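Reading a ferritin result, and why I kept a log

Aug 4, 2024

My ferritin came back at 126 in the spring and 343 in July. The units are the same on both reports (ng/mL). The upper limit printed beside the second number was 300, so it was flagged in red and I spent an evening reading about it. These are my notes. I am not a doctor, and mine has the full results.

What the test measures

Ferritin is a protein that stores iron inside cells. A small amount leaks into the blood, and the test measures that amount. A low value is fairly easy to read: iron stores are low. A high value is harder. Ferritin also rises with inflammation, infection, liver trouble and regular drinking, so a high number alone does not mean there is too much iron in the body.

The second test that matters is transferrin saturation, the share of the blood's iron carrier that is in use. High ferritin with high saturation points toward iron overload. High ferritin with normal saturation points elsewhere. Mine was normal.

What was different in July

I had a chest cold that ended nine days before the draw. The spring sample was taken when I was well. I had also started a multivitamin with iron, which I have now stopped -- my doctor's suggestion, and no great loss.

Nikola Jakubowski, who reads this blog and used to work in a hospital lab, wrote to say that results from two labs should be compared with care. Mine were from the same lab, but I had not thought to check.

The log

I keep one plain text file: date, test, value, unit, printed range, lab, and one line on how I felt that week. The lab's portal, Setanine, shows a graph but drops the range when it changes. I tried Castik for a month and went back to the text file. It has no reminders and needs none.

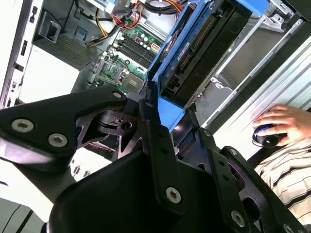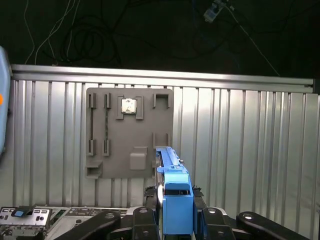
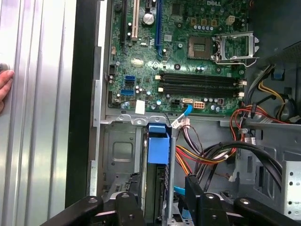

Next steps

Repeat ferritin and saturation in eight weeks, fasting, morning draw, no cold in the two weeks before. CRP at the same time, to see whether inflammation is still part of it. Liver enzymes were normal and will be run again anyway. I will add the new values to this post when I have them.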